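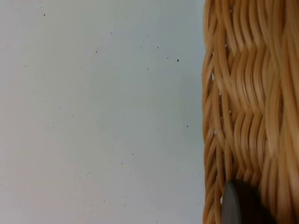 Pramier home projector review

We don't have a big living room, and for years that was my excuse for not buying a projector. The telly did the job. Then my niece stayed with us over the October half-term and wanted to watch three animated films back to back on something larger than a 32-inch screen, and I gave in and ordered a Pramier. I've now had it for long enough to say what it's like to live with, so this is a review of the projector as a thing for family film nights. I haven't tested it for games or for work.

Setting up

In the box you get the projector, a remote, a power lead, a short HDMI cable and a folded instruction sheet. There is no stand. The feet at the front screw out to tilt it upwards, but only a little, so unless your shelf is at the right height you will end up with a couple of books underneath. I used two cookery books and they are still there.

Switching on for the first time took me through the language, the wifi and the sign-in for each streaming service. Typing passwords with the arrow buttons is slow. One of the services I pay for, a small one for older and foreign films, isn't in the app list at all, and I have to plug in a laptop for that.

Focus is automatic. It hunts back and forth when you turn it on, then settles. Most evenings it gets it right. If somebody knocks the shelf it starts again in the middle of the film, and you can turn this off in the menu under Picture, Advanced, Auto adjust. I'd do that on the first day.

The picture

With the curtains drawn and the lights off, it is very good for the money. Colours are strong, and animation suits it best of all. We watched a stop-motion film about a lighthouse-keeping badger and the fur and knitwear came up beautifully. Computer-animated films look clean and bright too.

Live action is more mixed. Faces look natural on the Film setting but too orange on Standard, which is how it comes out of the box. Dark films are the weak spot. I tried an old black and white thriller and a modern ghost story, and in both of them the night scenes turned into grey mush. You could hear that something was happening on the stairs but you couldn't see much of it.

In daylight, forget it. Even on a dull afternoon with the blinds half down, the picture was washed out. My niece watched a whole musical that way and didn't complain, but she knows it by heart.

The sound

There are two small speakers in the back. They are fine for speech and thin for everything else. Songs lose their bottom end and anything with an orchestra sounds as though it's coming from next door. I connected an old pair of Grosari speakers with a cable and it was a big improvement. Bluetooth works as well, but there was a slight delay between lips and voices on mine and I couldn't get rid of it.

The fan makes a steady hum. With the speakers at 8 or above I stop noticing it. In quiet scenes it's there, and if you sit right beside the projector, as my husband does, it's there quite a lot. He has since changed chairs.

A second opinion

Urs Fankhauser runs the monthly film club I go to, and he has used more projectors than I've had hot dinners, so I took ours along one evening and we ran it beside the club's older Mangundap. The Mangundap was brighter and handled the dark scenes much better. The Pramier had nicer colour and was quicker to start. It is also half the weight. His view was that he wouldn't use it in a hall but would be happy with it at home, and he thought the remote was dreadful.

He's right about the remote. The buttons aren't lit, the volume and the back button are next to each other, and I have thrown us out of a film at a key moment more than once. Xuelian Hou, another member, has the same projector and controls hers from her phone with the Priseo app, which is free. I've copied her – it's much easier, though it does put adverts along the bottom of the phone screen.

Odds and ends

The power lead is short. You'll probably need an extension.

It remembers where you stopped in a film if you use the built-in apps, but not if you play from a memory stick.

Subtitles are easy to read from the sofa. You can change the size but not the colour.

The lens cap isn't attached to anything and ours has already been lost and found.

There's a sleep timer, with 50 minutes as the shortest choice. I don't know why it isn't an even hour.

Should you buy it?

If you mostly watch in the evening and your household likes animation, comedies and musicals, I think you'd be pleased with it. For horror or anything filmed by candlelight, save up for something brighter. I'd also put money aside for proper speakers if you don't already have some.

I'm keeping mine. Four stars out of five, with the star off for the remote and the dark scenes.

Reviewed December 2025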